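Play Kitchen Trays: Questions We Get Asked a Lot

Plinbridge Toy Library
Last updated Jun 26, 2025

Hello and welcome! If you've just joined, or you've been borrowing from us for years and never quite liked to ask, this page is for you. It covers the play kitchen trays, which are far and away the thing people write to us about most. Puzzles, ride-ons and dress-up have their own pages.

What is a play kitchen tray, exactly?

It's a tray with a few things on it, set out on a counter or a low table for a child to come across and get busy with. We lend the tray and the pieces together and you take the whole lot home for three weeks. Some families use theirs alongside a big toy kitchen with a stove and a sink and all the trimmings, and some just clear a bit of space next to the bread bin, and both work beautifully.

Why are there so few pieces?

We used to send out great heaping boxes of the stuff, and back it would come with half of it never touched and the other half under somebody's couch. These days we keep to a small handful per tray. One thing that's clearly food, one plain shape that could be nearly anything, and one long or bendy thing, that's the usual recipe. You'd be amazed how long a four-year-old can cook with that (my own nephew once made soup for an entire afternoon and we all had to eat it, twice).

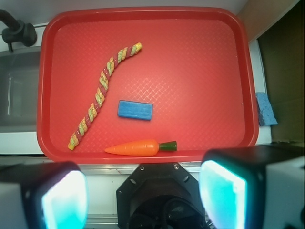

If your child really does want more, add things from your own cupboards. Measuring spoons are good, and so is a clean dishcloth. Just keep your spoons separate when you pack up, please, as we have quite a drawer of other people's by now.

Does the tray itself matter?

More than you'd think! A raised rim keeps round things from rolling off onto the floor, and a child can see at a glance where the game begins and ends. We like strong, single colors. Hiyori Imai, who runs our Saturday sessions, swears by red, and I've come around to her way of thinking. A bit of texture on the floor of the tray is nice too, for little fingers to run over while they're deciding what's for dinner.

What is the twisty rope thing supposed to be?

Whatever you like, and I do mean that. We've had it served up as licorice, as spaghetti, as a snake who had come to lunch, and once as a very long sausage. In the catalog it's listed under number 1351 as "twist, striped," because we couldn't agree on anything better. Children seem to go for the stripes first and then want to follow them with a finger from one end to the other.
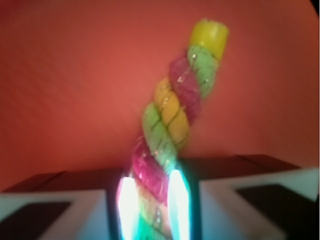
Tsuchiya wrote in to say that at their house it has only ever been the hose for putting out kitchen fires, and that the stove now catches fire every evening at five o'clock sharp. I wrote back that this sounded like a very well-run kitchen, and could we please borrow the idea.

It isn't for eating, whatever it looks like, and it isn't for pets. Please have a look at both ends before you hand it over and again before you bring it back. If anything is working loose, pop it in an envelope and let us know.

How should I lay the pieces out? 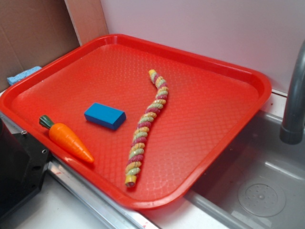 I like to set a tray up the night before, when the house is quiet, and I don't fuss over it much. Leave a little space between the pieces so each one can be picked up without knocking the next. Lay long things lengthwise and give them room to curve. Carrots are fine on their sides, and I put the blue block near the carrot with the striped twist over on its other side, so there's something to chop, something to chop it next to, and something to stir in afterward. Then walk away and let them find it. If your child tips the whole thing out in the first ten seconds, that's a perfectly good start.

How do I clean everything?

Warm water, a drop of dish soap and a soft sponge will do for the tray. Get into the corners and along the rim, where crumbs like to gather, and dry it well. Wipe the pieces with a damp cloth and leave them out overnight before they go back in the bag. No dishwasher, please, and no soaking.

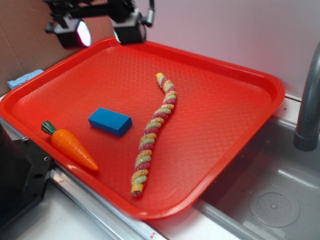

What if we lose something?

Tell us, and don't lie awake over it. We have nearly 600 loose pieces in the back cupboard, and there's usually a match. The only one we still can't replace is the lid from the Rirnton teapot, missing since February, so if it's in your car, we'd be so glad to see it again.

Can I reserve a tray?

Yes, by phone or at the desk. Ask for tray 37 if you'd like the vegetables.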